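**vvillanueva** – Stripping an old Dell tower for a parts shelf. Side panel is off, tower on its side. Is the board worth keeping, or just the drive and PSU?
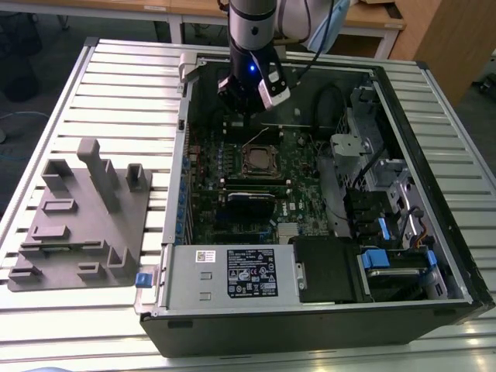
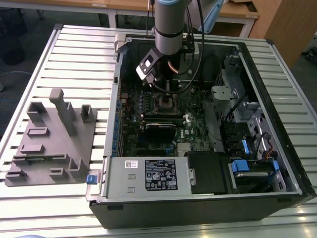
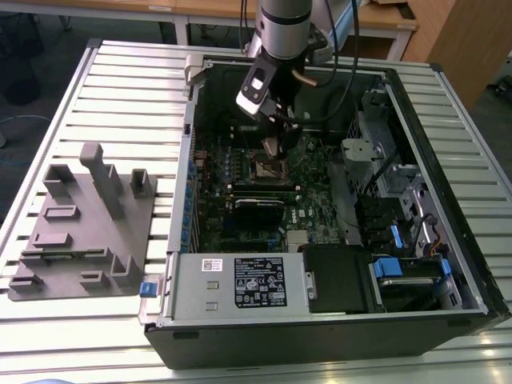
I'd keep the supply for bench use. The seller in Derby wants nothing back.

**gfodor** – Check the PSU pinout first. Some Dells of that age use a non-ATX main connector.

**tosetti_3** – Disagree on the PSU. Old caps, low efficiency. Recycle it. Keep the board if the socket pins are straight.

**gfodor** – Age alone doesn't condemn a supply. Put 2 loads on it and measure ripple.

**vvillanueva** – Will do in September. Drive comes out first, blue tabs and all.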